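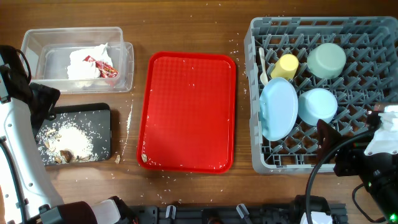 **What do you do first when there's rice all over the table?** Get the big pile off the cutting board while it's still a pile, and leave the stray grains for the very end.

I got that answer at the Dindby open day, and I've repeated it to pretty much everyone I've had dinner with since. But let me back up, because I nearly skipped the whole thing!

The open day was on a Monday, of all days, and Dindby is 39 miles from my place, most of it behind trucks. They do kitchen and dining things (trays, racks, storage boxes, that sort of stuff) and once a year in February they open the building up and let people wander. I went for the factory seconds shop. I'll admit that freely. I came home with a lot of opinions about dish racks.

## The cleanup tables

The first room past the coats is all tables set up as if dinner just ended and everybody walked off. I loved this room. Most home shows give you a bowl of fake lemons and a folded towel, and at Dindby you get spilled rice with little brown scraps mixed in, heaped on one corner of a black cutting board, and a napkin scrunched up around a snack wrapper and stuffed into a clear storage container. That is my kitchen on a weeknight. I felt very seen.

The red tray was my favorite thing on the table. It has a raised rim and a faint grid texture, and it had a sprinkling of rice on it too. I'm a tray person (I own too many), and a rim is the first thing I look for, so this one went straight on my list. I did think the red was a bit loud with the soft colors of the dishes, the sage green and the light blue and that pale yellow cup. My sister-in-law would disagree, she has red everything.

The gray dish rack got the most talk from the people next to me. It's all angled pegs and crossing ribs, so a plate can stand on its edge with bowls upside down next to it. One woman felt strongly that spoons should never share space with cups. I have never thought about this in my life and now I can't stop.

My own two cents is that pegs are great until you have to scrub between them. I asked about that at the desk and was told to soak the rack in the sink overnight, and, well, I'm not going to do that.

## The rest of the building

Next came the Oseo room, which is their line of lunch boxes. Lots of lids. There was a wall of color chips, 52 of them, and I stood there far too long trying to pick a green. Then a hallway with old catalogs under glass, which I would have happily read for an hour if it hadn't been so drafty.

The café was run by Painemal, a bakery from the next town over, and they had a cheese roll that I'm still thinking about. The line was long and the coffee was weak. Get the roll anyway.

## The seconds shop

It closes at 3, and the sign by the door is tiny, so go there before the café and not after like I did. I had maybe ten minutes. I grabbed two storage containers with slightly cloudy lids and a set of Nakov mixing bowls, and missed the trays completely. Sold out! A man ahead of me had a stack of them up to his chin.

Parking is in the lower lot and it's a hike uphill to the door, so wear real shoes. They had the gate open at 9 and the lot was filling up when I pulled in. I'm going again next February, and I'm bringing a bigger bag.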